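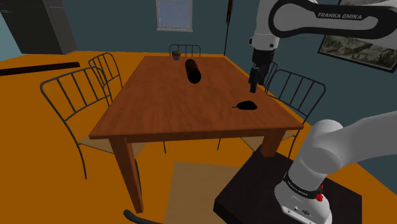
Kistholm Assembly Ban

World > Protest and Public Order > Kistholm Assembly Ban

By Isla Baxter, 10/3/20

The Kistholm assembly ban was a municipal order that, for 22 days in the fall of 2000, made it unlawful for people to gather after dark in the old harbor quarter of Kistholm, a port town on the Tundar coast. It is remembered today mostly for the evening marches it was meant to stop, which grew a good deal larger once it had been announced.

Background

Trouble had been building in the town since the spring, when the harbor authority agreed to lease the public quay to Julico, a shipping company with plans for a fenced freight yard. The quay was a working place, but it was also where families walked on summer evenings, where the fish market set up, and where just about every public meeting in the town's history had been held, so feelings ran high from the start. Small groups began meeting there at sunset with lanterns and folding chairs - there was usually soup, too - and by September the town council was hearing regular complaints about blocked delivery roads.

The order

The council passed the ban by a narrow vote. It covered any outdoor gathering of more than five people between sunset and sunrise, with a fine of 200 crowns for each person taking part. Funerals and church processions were left out of it, and this soon led to a number of very slow and very well attended processions along the waterfront. 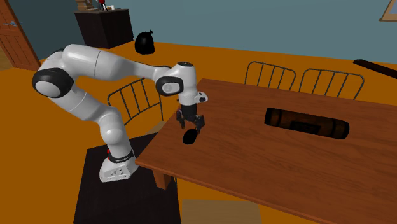 A robot arm reaching over a long wooden table

Marches and arrests

On the first night of the ban, marchers set off from Bansal Street and walked to the quay carrying unlit lanterns. Police took the names of 223 people before midnight, and most were sent home with a written notice. Babita Semwal, a schoolteacher who had helped plan the walk, refused to sign hers and was held overnight. Her short statement the next morning - "I have walked here every evening of my life, and I will be walking here tonight" - was printed on handbills all over town, and copies still hang in a few of the older shops.

Repeal and later years

The district court suspended the order in November, finding that the council had no power to close a public way without a hearing. The fines were never collected. Julico gave up the lease the following spring and moved its freight yard to the north side of the bay, and the quay has stayed open to walkers ever since, apart from repairs to the sea wall. A lantern walk is still held there each fall, starting from Bansal Street at sunset.

Last updated: November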